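Good practice, on paper: what the new hand-held gripper guideline asks for and what it skips

The second draft of the Grotent guideline on hand-held gripper work went out to members in February, and comments have been coming in ever since. It runs to 71 pages. If you have not opened it yet, the short version is that it sets out how a shop or lab should prepare its tools, its tables and its people before anyone starts recording demonstrations for a robot to learn from. I have read it twice now and I am still not sold.

Start with the part I like. Section 2 says that every session should begin with a check of the fingers against a plain background, open, with nothing between them. It takes very little time. You look at the pads, the tips and the mounting, and you write down what you find before the first object goes on the table. Plenty of sites already do something like it, and the ones that don't should.

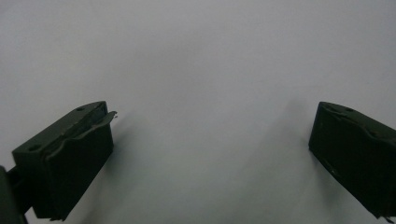 One reader, Bastos, wrote in to say that the check is fine but the form that goes with it is a joke. The form has a box for "acceptable wear" and a box for "unacceptable wear," and no line anywhere that tells you where the first turns into the second. At Bastos's site two operators filled it in for the same pair of fingers on the same morning and ticked different boxes. Both forms were accepted.

I have the same complaint. A standard that leaves the hard call to whoever is holding the pen has only moved the problem onto a form. The drafters say limits will be added once there is enough data. Fine, but the comment period closes before that data is due, so we are being asked to sign off on a blank.

Then there is the matter of objects. The guideline sorts them into 6 classes, from rigid blocks to what it calls "thin and flexible goods." Paper falls into that last class, along with cloth and plastic bags. Anyone who has tried to pick up a magazine with a gripper knows it has very little in common with a bag. It bends one way and resists the other, the pages slide over each other, and the spine changes everything depending on which side you come from. The draft gives the whole class one paragraph and one grip instruction, "secure the item near an edge." Which edge, and with how many hands, is left open.

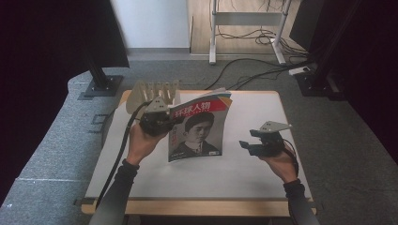

The same paragraph also says that an attempt should be logged as a success if the item "remains under control." I asked the working group what that meant for something with loose pages and was told it would be covered in the training material. The training material is sold separately.

The figure that gets quoted most is from the Vimbridge trial, where 1,321 recordings were made under the draft rules and 430 were thrown out in review. Supporters take this as proof that the rules catch bad work. Maybe they do. The trial report doesn't say how many would have been thrown out without the rules, and it doesn't say why each one was rejected. A third of your recordings in the bin could mean a strict review or a confusing instruction sheet, and I would like to know which before I ask anyone to follow it.

Cables get better treatment. Section 5 asks for a sketch of cable runs and a walk around the work area before the session starts. It also says who has the authority to stop work if something is in the way, a point the first draft left out completely. I would keep that section as it stands.

As for the rest, my advice is to use the finger check now, write your own wear limits and keep them with the tool, and hold off on the object classes. If you work with paper goods, send in your own wording. Gusosard has offered to collect suggestions and pass them on as a single response, and the form is on the members' page. Comments close on 3 October 2025.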